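FOR IMMEDIATE RELEASE – October

Dehghan launches Jerkura, a kitchen arm kit made for homes that are already built

HISDALE – Small kitchens. Deep drawers, wire racks, corners you can't get a decent angle on. That is where Dehghan wants its new kit to work, and orders open this month.

Jerkura is an arm, a two-finger gripper and a wrist camera, sold together with the Premeo control software. No new cabinets, no special counters. Customers get the hardware, the cables, a mounting plate and a year of software updates in one shipment.

"Everybody shows these arms on a bare table," the company said in its launch note. "Our customers have a sink, a fridge and a drawer that sticks out into the walkway. So we started there."

What it does

First release covers kitchen storage. Opening and closing drawers, reaching into lower cabinets, moving light items in and out of racks. Premeo comes with 75 ready-made routines and owners can record there own by guiding the arm by hand. A routine can be paused at any point from the phone app or with the stop button on the base.

The fingers are sold as a separate part too. Black, narrow at the tips, one with a long slot through it. Swap takes 2 screws. Labs that want a different shape can order blanks and finish them in house.

At work in a compact kitchen, over an open drawer with a dish rack, and the wrist camera's view of the fingers among pale panels:
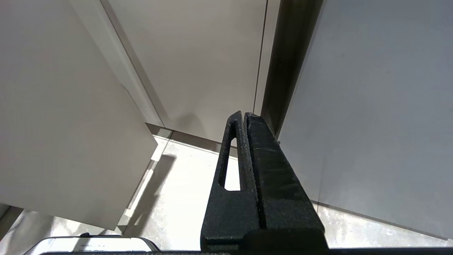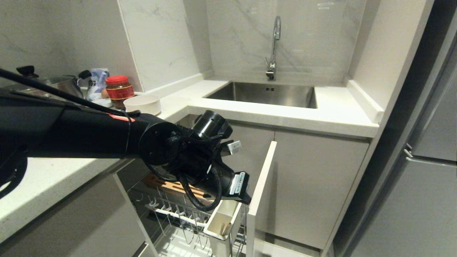
Trials

Dehghan ran the kit through 2624 drawer and cabinet runs in Hisdale before setting the ship date. The full log, failed runs included, goes out to buyers with the manual. Most of the failures were in deep drawers with very little light – a fix for exposure on the wrist camera is already in the shipping version of Premeo. Wet plates and anything made of thin glass are not supported yet. Neither is the stove.

Price and availability

The Jerkura kit is $1529, Premeo included. Spare finger sets and extra cable clips are listed seperately on the order page. Ships to US addresses first, Canada to follow. Schools and research labs can ask for a loan unit, four weeks, return shipping paid by Dehghan.

Demo slots at the Hisdale showroom run mornings from 9:30, booking needed. Bring your drawer measurements, inside width and depth, and staff will check the reach on the spot.

About Dehghan

Dehghan designs and sells small robot arms, grippers and software for home and lab use. Based in Hisdale. Press kit, spec sheet and high-res pictures available on request from the press desk.

###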